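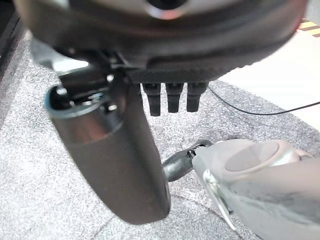 ## 4. The Wovley wrist view kit in use

We reviewed the kit as a buyer would get it. One box, one mounting plate, one small camera, a license for the Gremia viewer, and a setup sheet that Jikness (the seller) updates on its website without changing the version number. Base price only, no support plan. The support plan is covered in Section 6.

Figure 3 opens this section. Figure 4 comes after 4.2. Both are wrist views, uncropped, no color correction.

### 4.1 What the operator gets to see

First complaint from nearly everyone: too much gripper, not enough work. The gripper housing takes up most of the top of the view in both figures, and it's close enough to the lens to go soft. Below it the prongs. On the left a dark cylinder set at a diagonal, open at its upper end, and in Figure 4 it is wide and well out of focus. So the useful area is a rough wedge in the middle and to the right. Operators learned to work in that wedge. Took most of them a session or so.

In Figure 3 the wedge is still pretty generous. The carpet is sharp enough to show its speckle, the thin black cable running off to the right is easy to follow, and the gap between the dark cylinder and the black connector on the gray padded object can be judged by eye. It's a narrow gap. An operator who can see it can stop before closing it, and this was the case where the kit did best in our trials. Slow approach, plain floor, dark part against a lighter ground.

Exposure is less good. The white floor at the upper right of Figure 3 is close to blown out. The striped tape in the corner survives, but a pale part lying on that floor would be hard to find. The Gremia viewer has an exposure slider. It works on the displayed picture only and brings back nothing the camera has already lost. Jikness lists this as "live exposure control" in the brochure, which we think is a stretch.

### 4.2 Trials

Twelve operators, 11 sessions, same arm all the way through. An attempt started when the operator called the target and ended at release or at a stop. We logged 436 attempts in total and 383 of them ended with the part where the operator wanted it. The rest we sorted by hand, from the operator notes plus the recordings. Kohlhase did the first pass and Ayele the second. Where they disagreed we kept both labels (see the appendix).

Main groups of failures, most common first:

- Depth misjudged. Operator thought the prongs were at the part, they were short of it.
- Part hidden by the operator's own tooling, nearly always on the left side.
- Background trouble. Glare, reflections, printed lines taken for edges.
- Viewer froze. Rare, but it cost the whole attempt every time.

Depth is the big one and we don't have a fix. A single camera this close to the prongs gives very little to go on. Several operators moved the wrist sideways a bit before closing, to get some parallax, and their notes say it helped. We did not test that seperately. Should have.

The second group could be fixed tomorrow. The mounting plate has only one camera position. A second set of holes further right would clear a good part of the left side, and we told Jikness so in May. No answer on that point at the time of writing.

**Figure 4.** Wrist view with an orange, roughly disc-shaped object at the prong tips. Its left side is partly hidden by the dark tube. Clear panel with reversed lettering at right.

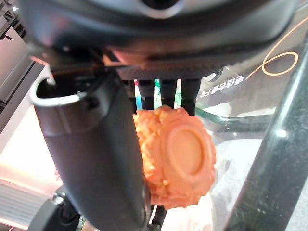

Background trouble needs a bit more space, as the setup sheet says nothing on it. Clear panels are bad in two ways. They reflect, so bright curves show up that don't belong to any part, and they carry print. A thin orange line on a panel right next to an orange object is the kind of thing a person sorts out in a second, but the Gremia edge overlay has no idea. It draws both in the same green. Most operators had switched the overlay off by the end of their first session and left it off. Lettering read from the back comes out mirrored too, so the viewer's label reader is not much use there — we turned it off for all trials after the first session.

Strong color does help. Operators rated bright parts easier than dark ones, and the black prongs stand out well against anything orange or pale. Dark on dark was the worst pairing. The kit has no light of its own. For a shop with even overhead light that may be fine, for anyone else it's an extra to budget for.

One thing we expected to matter and didn't: how many prongs are in view. Three can be made out in one figure, four in the other, depending on pose and what sits behind what. Operators said they steered by whichever prong reached lowest and ignored the others.

### 4.3 Setup and wear

Mounting was quick. The plate fits, the screws are decent, the cable is too stiff for the first wrist joint and wants a clip that isn't in the box. We used tape at first, then a printed clip. The file is with the other materials.

Calibration is a different story. The sheet asks for a flat target "at working distance" and never says what that is. We tried a few and settled on the one where the prong tips looked sharpest. Works ok. Needs redoing after any knock to the camera, and the viewer gives no warning that it has drifted. Kohlhase found out by comparing recordings from two sessions, well after the fact, and a few of the depth failures may belong to that instead. They are marked in the log.

No parts broke. The lens cover picked up fine scratches by the last session, visible in the recordings only under direct light. Jikness sells the covers in packs, not singly.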